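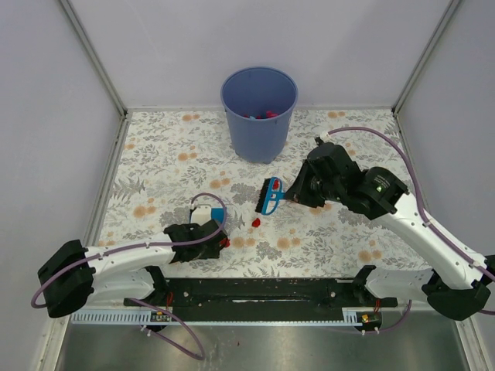 *Gray fern sprigs and orange-peach blossoms, with blue bucket and brush.*

Subject: Re: [print-floor] Gray drifting warm between strike-off and bulk

On the question from last week's thread:

> We print pigment on plain-weave cotton for a table linen customer. The artwork is a light botanical, mostly gray. The strike-off was approved in April. Bulk ran 1,607 yards and the gray came out visibly warmer, toward brown. The other colors are fine. Same file, same profile, same Zatetti RIP. The only change was a new lot of greige goods from Hurenbridge. We re-ran the nozzle check and the linearization and got nothing unusual. Is it the cloth, or should I be looking at the fixing step? The customer is asking for a credit and I would like to know which supplier to talk to first.

Look at the cloth first, but don't talk to either supplier until you have measured the unprinted white from both lots. If you have no retained piece of the first lot, cut one from the selvage of the strike-off. Measure it folded to four layers so that the backing does not contribute.

A gray built from cyan, magenta and yellow is the least stable color you can put on fabric. Small changes in any one ink move the hue, and the eye is very good at seeing hue in a near neutral. The same shift in a saturated red would pass without comment. At light tints most of what you see is the ground, so a ground that is slightly more yellow will pull the whole gray with it. The profile knows nothing about this. It was made on the white of the old lot. 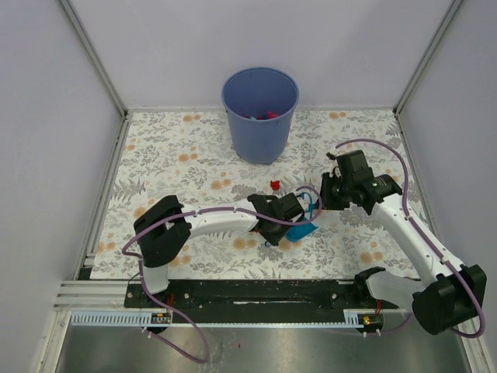
Ink limits are the second thing to check, and they interact with the gray build. If your profile has a late black start, everything below the midtones is composite gray and you get the full drift. Move the black start down until black ink carries most of the neutral axis. The cost is visible dots in the light tints, and how much that matters depends on the artwork. Take a white cloth with gray fern leaves and peach-orange round flowers, such as the one under the bucket: grain in the leaves would be hard to pick out at table distance, but the peach should stay free of black, or it goes dirty. You can do both. In Zatetti it is the "neutral only" option on the black generation page, and it has to be set before the profile is computed. Changing it afterward alters the preview and nothing else.

As for fixing, an overheated pigment binder does yellow. The test is simple. Run an unprinted but pretreated piece through the unit at your production setting, and measure it against the same pretreated piece unfixed. If the b* value moves by more than 2, the fixing step is contributing and you should bring the temperature down before touching the profile. Leave the piece to cool and regain moisture before reading it. Cotton straight out of the unit reads differently and you will chase a number that isn't there an hour later.

Also ask what the mill did about brightener. Hurenbridge will ship with or without it depending on the order code, and the codes are close enough to be mistyped. A lot with optical brightener reads bluer under any source that has UV in it and nearly the same under one that doesn't. If the strike-off was approved on a brightened lot in the Sillberg booth with the UV tube on, and bulk was printed on an unbrightened lot, that alone would give you the shift you describe. Look at both whites with the UV tube off. If they match there and part ways with it on, you have the answer and it is a goods question.

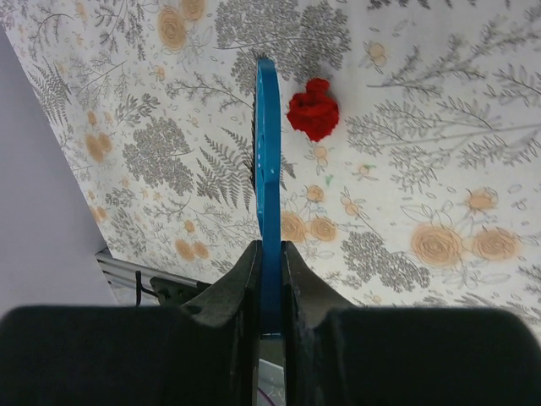 *Bright medium blue plastic piece, nearly edge-on.*

Some settings, for what they are worth. We profile with a 129-patch gray-weighted target after the full target, with extra steps below 50 percent. We keep separate profiles for brightened and unbrightened goods and put the order code in the profile name. The Nguyen pretreat we use is a little yellow by itself, so the white in the profile is always pretreated white, never greige.

For the yardage already printed, I would not overdye or rewash. Washing may take down loose pigment, but it won't bring a composite gray back to neutral. Offer it as its own lot and keep it apart from the approved one.

If you post the L*a*b* readings for both whites, give the measurement condition as well (M0, M1 or M2). Without it the numbers can't be compared.

--
print-floor mailing list
Plain text preferred. Trim quotes before replying.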